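Zidus arm creeping to one side over the day – cooktop cell
Forum: Setup & Maintenance

panhandle_pete
Posted 4/29/26
Okay, I need some other brains on this. I look after a small cooking cell at our place in Dredavstead. One Zidus arm with a two-finger gripper, working over an ordinary two-burner glass cooktop set into a stone counter. Pans, plates, snacks, that kind of thing. I didn't build it, I inherited it in the winter, and up to now it's been a pretty easy machine to live with.

My problem is that the gripper creeps. First thing in the morning it comes down right where I taught it. By the middle of the afternoon it's landing off to the right, and by the time I go home it's nearly 2 mm out. Next morning it's fine again! I redo the hand-eye calibration every Monday and it doesn't seem to make any difference. Plate picks don't mind, the rim is forgiving. Little stuff on the plate minds a lot.

Fingers are the stock black plastic ones. Payload is set in the controller. Last greasing was at 3,000 hours according to the sticker, and we're not far past that.

What would you look at first?

mirelda
Calibration. Sorry, boring answer, but "I redo it and it makes no difference" usually means the calibration itself is bad in the same way each time. How many poses are you using, and are they spread out or all bunched up over the middle of the cooktop? I used to do a lazy set with the wrist hardly turning and got lovely residuals and garbage picks.

panhandle_pete
25 poses. They're spread out, but I'll admit the wrist doesn't turn much because I'm scared of the wall behind.

gearlash
I don't buy calibration. If it was a bad calibration it would be bad at 8 in the morning too. You've got something that changes through the day and resets overnight. To me that says warm-up. Harmonic drives get warm, links grow a hair, and at full reach you see it at the fingertip. We run an empty program for a while before the first real job and the whole thing went away for us.

mirelda
2 mm of thermal growth on an arm that size? Come on. I'd believe a tenth or two.

gearlash
I've measured more than a tenth or two.

mirelda
With what, the camera that's bolted to the same warm arm?

gearlash
With a dial indicator on a granite block, thank you.

T_Verstraete
Before you two start throwing indicators at each other – Pete, what holds your fingers on? I had a very similar thing on a Hellström gripper (older model, screws straight into the plastic). The finger rocks a tiny bit every time it closes. It doesn't fall off, it just walks, always to the same side, because you always load it from the same side. Grab the fingertip with the power off and wiggle it. If you feel a click, that's your answer.

Doesn't explain the overnight reset though, I know.
Toon Verstraete

panhandle_pete
Toon, I could kiss you. There's a click. Only on one finger, and only if I push sideways, not if I squeeze. And I feel a bit dumb, because the reset isn't magic at all: the morning person runs the homing routine and it bottoms the fingers against the hard stop, which I'm guessing shoves the loose one back where it belongs. I asked her and yes, she does it every day, it's on her list. It's not on mine.

gearlash
Fine. I still say warm it up.

mirelda
And I still say turn your wrist more in the calibration. But nice find.

old_servo
Don't just crank those screws down. They go into plastic and you'll strip them, ask me how I know. Get the Grenberg finger plate, or make your own: thin metal plate with threaded holes, sits behind the finger, so the screws bite in metal. A dab of the weak threadlocker on it, the strong stuff can craze some plastics. And check your cable dress while you're in there. A stiff cable pulling on the wrist can look just like this when the arm leans over to one side.

panhandle_pete
Made a plate from scrap last night (ugly, but flat) and put both fingers back on with it. The cable was tight too, it had slid down in its clip and was tugging every time the wrist went past the left burner. I gave it more slack and moved the clip up toward the forearm.

Then I retaught the two places I care about, which are the blue plate in the middle and the black pan over on the left burner. The pan was the annoying one. The grate prongs stand up pretty high around there, so I come at it from above and lift before anything goes sideways. Same going back down. I slowed the last bit of the approach way down and I'm leaving it slow, there's no hurry in here. 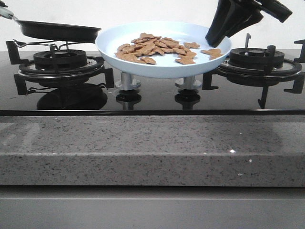
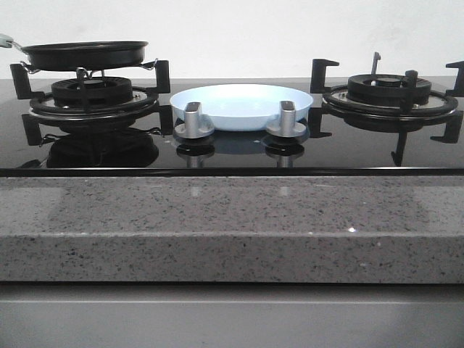 I let it go 230 cycles without homing in between, on purpose, and checked the fingertips against a pencil mark on a strip of tape at the end. I can't see any shift. Maybe there's a hair, but it's thinner than my pencil line. No click on either finger when I wiggle them. So I'm calling the creep fixed for now, and I've put the wiggle test on the Friday sheet next to wiping down the glass and looking over the cable.

What I haven't done is the wrist thing. Mirelda, if you have a pose set that works with a wall close behind, I'd love to see it. Mine all look like the arm is trying not to wake somebody.

mirelda
Sure. Tilt the target instead of the wrist for the ones near the wall. Prop it on a wedge, take your shots, turn the wedge, take some more. You get the angles and the elbow stays out front. Just don't bump the wedge halfway through a pose like I did, that was a whole afternoon.

T_Verstraete
Good to hear. Check the screws again after a week, not a month. The plastic under the heads settles a bit and then they're loose again.
Toon

gearlash
Since nobody asked, run one day with a warm-up and one without and write down both numbers. I'll be quiet if they match.

panhandle_pete
Ha, deal. It'll have to wait until May, I'm out for a few days and I don't want anybody else touching my pencil mark.

old_servo
What thickness did you use for the plate? Too thick and your fingertip height is off and you'll be pressing on things.

panhandle_pete
Didn't measure it, whoops. I did redo the tool offset afterward, so the height should be taken care of. Will put a caliper on it when I'm back.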